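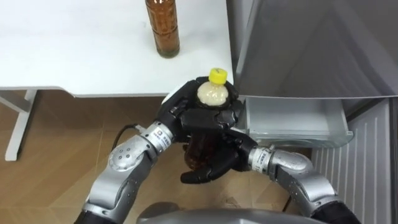
**Helpers wanted – drinks and fridge crew, February**

Canico needs people to sort, shelve and chill bottled tea and other drinks for the Ruppert open house. Short shifts, paid. No experience needed, we show you the fridge setup in ten minutes.

What you'd be doing:

- bottles from the white table into the fridge drawers, caps checked tight first
- flat in the drawer if they fit, caps all facing the same way, divider stays in
- tea kept apart from the juice – people complain otherwise
- wiping down the desk tops, sweeping up under them
- bringing empties back to the loading door, crates are marked

We go through 2,000 bottles over the whole run so it's steady work, not heavy. A full crate is the most you'd lift and there's a cart. 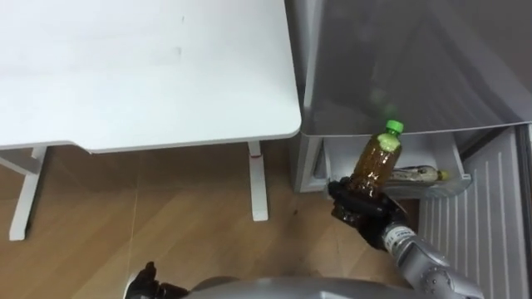
PRAVSKA, February – Still short 11 people for the early shift. Late shift is nearly full, ask anyway.

Early starts 6:30 a.m., done by 10. Late is 4 p.m. until the last drawer is stocked, usally before 8. You can do both if you want the hours, just tell Tadeo so he dosn't book you twice.

Pay is by the shift, paid out at the end of the week. Coffee and a hot lunch for anybody on the early one. Bus fare back if you keep the ticket.

Please bring:

- closed shoes, the wood floor gets slick when something spills
- a sweater
- ID, and your bank details if you haven't worked for us before

Must be 18 or over. OK with bending down a lot – the drawers are low. Some English or German, either one is fine. Gloves we have, S to XL.

Not a fit if you can only do one shift total, sorry. We need at least three.

To sign up: text or stop by and ask for Tadeo Villalba (early) or Ilse Kuhlmann (late). Name, which shifts, glove size. Bouchra Ait Brahim does the pay questions, not Tadeo, please don't ask him.

If you worked the Prarnov one last fall you're still on the list, just say yes or no.

Parking in back – front spaces are for deliveries until noon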